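Support ticket: Gruvano 4-seat side-by-side, belt slip and loss of drive on climbs
Status: Closed
Category: Drivetrain / CVT
Opened by: Utdale workshop
Handled by: Poojary technical support

Reported fault

Machine loses drive on steep ground in low range with two or more people on board. Engine speed rises, ground speed drops, and there is a smell of hot rubber from the clutch cover vent. No fault on flat tracks. No warning light on the dash. The owner uses the machine on the Brorkotden trail, which has long climbs on loose stone with very little chance to let the transmission cool between them.

The belt was replaced at the last service. Tyres are one size over standard. No other changes declared by the owner.

First reply from support

Please confirm the following before ordering parts:

Belt part number, read from the belt itself and not from the invoice.
Belt width at the top face, measured in four places.
Belt deflection with the machine in neutral and the engine off.
Condition of the intake duct and the filter for the clutch housing.
Stored codes, if any, including inactive ones.

Also confirm that the climbs were made in low range throughout. Drivers often change to high when the ground eases and forget to change back, and the resulting fault looks the same from the seat.

Workshop update 1

Part number is correct for the model. Width is within limits at all four points. Light glazing on both side faces, no missing cogs, no cord showing. Deflection is at the slack end of the permitted range.

Intake duct is clear as far as the first bend. Clutch housing filter was dirty and has been cleaned and refitted. No stored codes.

Owner confirms low range on all climbs. Road test on the yard ramp with two on board did not reproduce the fault. The ramp is too short to get heat into the belt.

Support reply

Glazing on a belt this new points to heat or contamination. Remove the outer cover again and check the primary sheave faces for a film. Wipe each face with a clean white cloth and brake cleaner and note the colour of the cloth. Check behind the primary for oil from the crankshaft seal.

Do not adjust deflection yet. If it is taken up now and the cause is elsewhere, the machine may creep at idle and we will be chasing two faults.

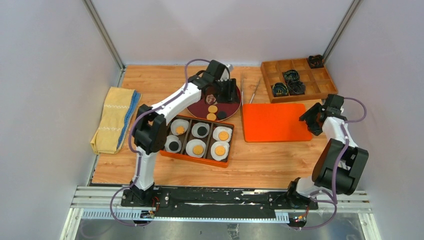 Two-arm bench with round plate on the work surface.

Workshop update 2

Cloth came away grey from both primary faces, with no oil. Crankshaft seal is dry. Secondary faces the same. Cleaned all four faces and scuffed lightly with a fine abrasive pad.

Rollers in the primary checked for flat spots. Three have visible wear on one side. The remainder are round. Bushings in the primary have slight play but are inside the service limit.

Took the intake duct off completely this time. The section past the second bend had partly collapsed where it passes behind the rear seat panel. A non-standard storage box has been bolted through the panel and the bolt heads press on the duct. The owner had not mentioned the box and had not thought of it as a modification.

Support reply

The duct is the likely main cause. With the flow restricted, the housing will overheat on any long climb under load and will behave normally everywhere else, which matches the report.

Recommended work:

Replace the duct. Do not try to reshape the old one.
Move the storage box or fit it with low-profile fixings, leaving a clear gap to the duct.
Replace the rollers as a full set. Mixing worn and new rollers will give an uneven shift.
Fit a new belt. The glazed belt can be kept as a trail spare.
Recheck deflection with the new belt fitted and set to the middle of the range.

Run the belt in before heavy use. Vary the speed, avoid full throttle and do not tow.

Workshop update 3

All parts fitted. Storage box moved to the bed. Deflection set. Idle checked in gear, no creep.

Run in on flat track, then taken up the lower Brorkotden climb in low range with four on board, twice, without stopping at the top. Engine held steady at 2,000 rpm on the slow section over the rock step and there was no flare on the steep part. No smell at the vent. Cover removed afterwards, side faces of the belt dull and even.

The oversize tyres remain fitted. Owner has been told that they raise the load on the belt and that the clutch housing filter should be cleaned more often.

Closing note from support

Closed at the request of the workshop. Roller set and duct are chargeable. Belt claim refused, as the damage follows from the fitted accessory. If the fault returns, reopen this ticket and attach the belt measurements in the same format.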